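**Stinunura Opens Second Carpeted Workroom at Werlow Street Building**

WERLOW, April – Stinunura has opened a second workroom on the ground floor of its Werlow Street building. The room has gray speckled carpet across the floor and will be used by tenants who need space to set up equipment, take it apart and put it back together.

The company started work on the room last fall. It had been used for storage and had a bare concrete floor. The old shelving was removed, the walls were painted and new outlets were put in along three sides. The carpet was laid last. It was supplied and fitted by Bronon, the flooring firm that also did the front hall and the stairs.

"People asked for a floor they could kneel on," said Aliki Giannakopoulos, who manages the building for Stinunura. "A lot of what our tenants do happens down at floor level. They have cables to run and bolts to get at, and concrete is hard on the knees after an hour."

The room covers 1,000 square feet and can be divided in 2 with a folding partition. It is the larger of the two workrooms. The first, upstairs, covers 500 square feet and has been booked most afternoons this year.

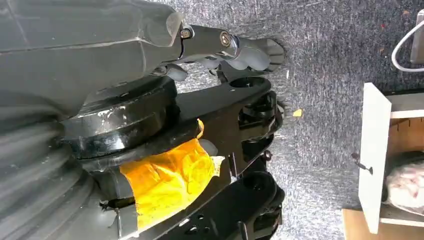 *Equipment and gray speckled carpet, with a white cable at upper right.*

The carpet has a short pile in mixed light and dark grays. Giannakopoulos said the company looked at plain colors first and decided against them. A mottled floor shows less wear between cleanings, and small parts such as washers and screws do not roll as far as they did on the concrete. The drawback is that they can be harder to spot once they land – tenants are asked to use the parts trays kept by the door.

Cleaning is handled by Lazaridis, which already looks after the rest of the building. The carpet will be vacuumed every evening after 7 p.m., and cables left on the floor overnight will be coiled and placed on the nearest bench. Tenants who want their setup left alone can hang a card on the partition.

Food is allowed at the tables near the window. Drinks need a lid.

"We tried a no-food rule upstairs and it lasted two weeks," Giannakopoulos said. "We would sooner vacuum up crumbs than argue over them."

The workroom is open from 8 a.m. to 9 p.m. and can be booked by the half day. Bookings can be made up to 14 days ahead at the front desk or by phone. Current tenants pay no extra charge for their first booking each month. Outside groups may use the room when it is free, at the same rates as upstairs.

Heavy items should be brought in through the rear entrance, where there is a ramp. The front hall doors are narrower and the mat there has to stay clear.

Stinunura rents work and storage space to small firms and groups in Werlow. Tours of the new room can be arranged through the building office.

**Contact:** Aliki Giannakopoulos, Building Manager, Stinunura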